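Carolina Pacheco
24 April 2019

A thread on moving a small allotment society's seed swap from one village to another, as a few people asked how it went. Long, sorry.

1/ We used to meet at the old reading room in Istton. The roof went in November and the parish shut it. Seed swap is in spring, so we had one winter to find somewhere else.

2/ We ended up in the hall at Plaltotach. It's further out and the bus is poor, but the rent is lower and there is parking at the back. The kitchen has a proper sink.

3/ The swap works like this. You bring seed you saved yourself, in paper packets, with the name and the year you saved it. You put it on the right table. You take what you want. If you have nothing to bring you put a coin in the tin.

4/ Paper, please. Every year we get seed in freezer bags and half of it is mouldy by the time it reaches us. Old envelopes are fine. Fold the bottom corners over and tape them or small seed will leak out.

5/ We took in 147 packets. The year before was better, but a wet September ruined most people's beans and there was very little French bean on offer.

6/ Most wanted: a climbing pea called Leka. It's a tall one, purple flowers, pods you eat young. Sixteen packets came in and they went before the tea was made.

7/ Least wanted: marrow. Always marrow. If you saved marrow next to courgettes it will have crossed and you'll get something with the flavour of a wet flannel. Please stop bringing it.

8/ Someone asked about isolation distances. Peas and French beans mostly look after themselves, a couple of metres is enough for home use. Runner beans cross freely. Squash needs hand pollinating and the flowers tied shut. Tomatoes are easy apart from the old potato-leaved sorts, which can cross a bit.

9/ Drying. Spread seed on a plate, not on kitchen roll, it sticks. Keep it out of direct sun. Beans are ready when your nail won't mark them. Peas rattle in the pod. Then a cool room, in paper, in a tin with a lid.

10/ Testing old seed. Put ten on damp paper in a saucer, cover, keep it somewhere warm. Count what sprouts after a fortnight. Under half, sow it thick or give it to the hens. Parsnip isn't worth testing, buy it fresh or use last year's own.

11/ We also had a lettuce named Clitero that I had not grown before. Loose leaf, red at the edges, slow to bolt according to the woman who brought it. I've got 9 plants under a cloche and the slugs have had two.

12/ On labels. Pencil lasts longer than biro. Write the variety and the year, and if you don't know the variety write "unknown" and where you got it. "Nan's bean" is not much use to the person who takes it home, though I took some anyway.

13/ Tables. We had 4 this time: peas and beans, roots, leaves, and everything else. Flowers got squashed in with everything else and people missed them. Next time they get their own.

14/ Pictures.

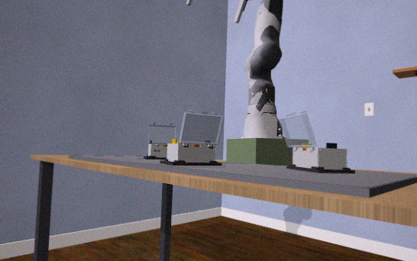
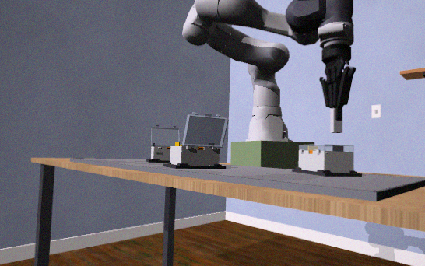
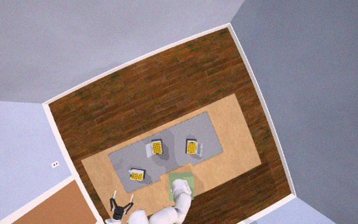
15/ Dates for next time

Same hall, same arrangement, doors at ten. I'll post the day once Plaltotach have confirmed the booking. If you're coming from the Istton side and have space in the car, reply here and I'll put you in touch with people who need a lift.

16/ If you took Leka, save some for us. Leave the lowest pods on two or three good plants until they go brown, and don't pick from those plants for the kitchen. Twenty peas in an envelope is plenty.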